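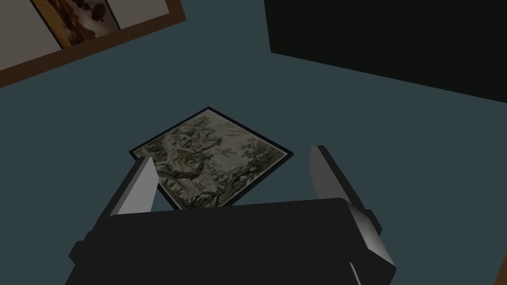 Figure 2. Wrist view in the simulator, gripper open, black-framed landscape between the fingers and not yet touched.

For my project I spent most of the summer trying out Molimov, the simulation kit that Huet sells to schools. We got the student license at Multonside in April, and I wanted to see if a beginner (me!) could get a decent picking task out of it.

Setup took me 4 evenings, mostly because the manual skips the gripper settings. After that it was fun — you drop in objects, pick a camera and let it run. I did 600 runs with framed pictures lying flat, and flat things are mean to a two-finger gripper. My first 22 grasps all missed. Lowering the approach height helped a lot.

I'd buy it again, but I'd want better help pages — the forum is pretty quiet. Next up is the shelf task.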